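Some of you asked what has been going on at work since the arms came in, so I'll put it in one thread and then I can point people at it.

I work in finishing and packing at Flultine, in Mellthorpe. Cakes and doughnuts, mostly for cafés and canteens. I've been on the platter line for years and did boxes before that.

A platter is a mixed tray. Rings, filled ones, iced ones, set out to a picture card. It's the last job in the building that is done completely by hand. Everything before it already has a belt and a machine.

There are 13 of us on platters across two shifts. In May we were told the company was starting a project called Llanos with an outside firm, Amon, to see if robot arms could take on some of it.

The meeting was short. We got a sheet of paper each and were told no jobs would go this year. People noticed the words "this year" and asked. The answer was that they couldn't promise further than that for any department.

I put my name down for the trial. Partly it was the hours, six till two with no lates. Partly I wanted to see the thing for myself and not hear about it second hand in the canteen.

So three days out of five I'm now in the old training room and the other two I'm on the line as normal. My pay is the same. My job title is the same as well, which the union rep is taking up.

What I do in there: I drive the arms. There's a pair of hand controls on a bench, I move those and the arms copy me, and it all gets recorded. Pick up a doughnut, put it on the plate, pass one across, clear the plate, start again. One go from start to finish is called a run.

The target for the first stage was 1,000 good runs. We were at 768 when I last looked at the sheet. A run is no good if you drop something off the table, or stop for too long in the middle, or knock the plate and have to reach over.

No real product yet. Toy doughnuts in different sizes and colours. Real ones go greasy under the lights and you'd be throwing them out by mid-morning.

They change the set-up all the time. Different plates, things shifted across, a woven mat under one plate, a plant in the corner. The Amon people say if it only ever sees one tidy table, it only learns one tidy table. I understood that straight away. It's the same with new starters.
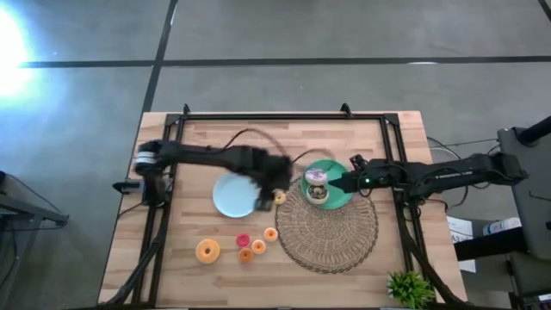 Someone has replied to ask if I realise I'm teaching a machine to do my own job, and whether I'm getting anything for it.

Yes, I realise. No, nothing extra so far. It was asked at the meeting and it has been asked twice since. There is a skills payment for people who train apprentices, 118 pounds a quarter, and the rep is arguing this should count. No answer yet.

I don't think it's a silly question and I'm not going to be short with anyone who asks it. My own view goes up and down depending on the week.

Things I've learned about my own job from doing this. First one – I didn't know how much I use my little finger. When you set down a ring you steady the one next to it without thinking. With a gripper you've got two sides that close and that's your lot, so you have to come in at a different angle or you'll shove the neighbour.

Second, the order. I always thought I just filled the tray. I don't, I work from the far side towards me so my sleeve never crosses anything iced. I had never said that out loud to a trainee. It's written on the wall now, and two of the newer people on the line said it helped.

Third, two hands. On the line one hand is nearly always getting ready while the other one places. On the controls that took me weeks. For a long time I was moving one arm and leaving the other hanging there, and then having to stop and think which was which.

The small rings are the worst. You can go for the outside edge or put one finger through the hole. I prefer the outside. Another operator does the hole every time and is quicker than me at it. We were told to carry on both ways.

How good is it on its own? On a simple table, one plate, a few rings, it does all right. Slow. It'll hover over something and then go for it, or hover and go for it and miss and go again in exactly the same place. Anyone on the line would have had the tray done and be on the next.

Give it two plates and a mixed lot and it gets worse. It's better than it was in May. I'd be lying if I said I couldn't see the difference.

It cannot tell when something is wrong with the product. That's half of platters. You pick one up and it's light, or the icing hasn't taken, and it goes in the seconds tray before you've properly looked at it. I raised this and was told inspection is a separate stage. For us it was never separate.

Now the part I'd want to know if I worked somewhere this was coming. What has changed so far for the rest of the line is cover. Three of us are off the floor for part of the week and for the first month they didn't backfill. Everyone else carried it, and there was some bad feeling, quite rightly.

They've now got agency in for those shifts. It should have been sorted before anything was plugged in. If your place is starting a trial, ask who covers the people on the trial, and get it in writing.

Second change, breaks. On the line you get called off for your break. In the training room it's down to you, and it's very easy to do another run, and another one, and then your neck has gone. We asked for a timer and a proper chair. Timer came the next day, chair took five weeks.

It's a different sort of tired. On platters it was my wrists and lower back. On the controls it's my eyes and shoulders. I've got two days of one and three of the other and on balance that's easier than five of either. I'd have the mix as a permanent thing if they offered it.

Third, noise. The training room is quiet and the line isn't. I didn't expect to miss it but you do lose the chat. I find out about leaving collections after they've gone round.

Somebody on the line with bad hands told me they'd be glad to see the arms take the heavy mixed trays tomorrow. Somebody else won't come into the room at all. Both have been there longer than me.

A few people asked what the plan is if it works. What we've been shown is one cell at the end of the line, doing the plain platters, with a person loading it and a person checking. The mixed and the made-to-order ones stay by hand. That's a drawing on a slide, so take it as that.

Two people on a cell that does the work of four or five is still fewer people, whichever way you draw it. They say it will be done through people retiring and moving to the new cake line. There are people due to retire. There is not a new cake line yet.

Things we've asked for through the rep: the skills payment, a proper grade for whoever runs the cell, first go at those posts for people already on platters, and to be told the results of the trial when management are told and not a month after.

The last one has been agreed. The grade is "under discussion". The other two we're waiting on.

On the recordings – several of you asked. It records the table and what the arms do, and there's an operator number on each run. We asked that the number isn't used to compare our speeds or for anything disciplinary. That was agreed in writing before I did my first one. Worth doing early, nobody minded giving it at that point.

The Amon lot are fine, for what it's worth. They ask a lot of questions and they write down the answers. One of them did a full morning on the line to see what it was like and was put on filled rings, and had a fair few in the seconds tray by the end of it.

Would I volunteer again? I think so. If it's going to be done I'd sooner it was recorded off people who know how a tray goes together. I know some of my workmates see that differently and I haven't got an argument that would change their minds.

I don't know if I'd say the same if I was ten years younger with the mortgage I had then.

Next stage is real product, plain rings only, in the same room. The hygiene people need to sign off the grippers first. They were in with swabs last week and didn't look very happy with the joints.

I'll add to this when the first stage closes or when we hear about the grade. Replies are open but I'm on lates for the next two shifts covering on the line, so I'll be slow getting back to you.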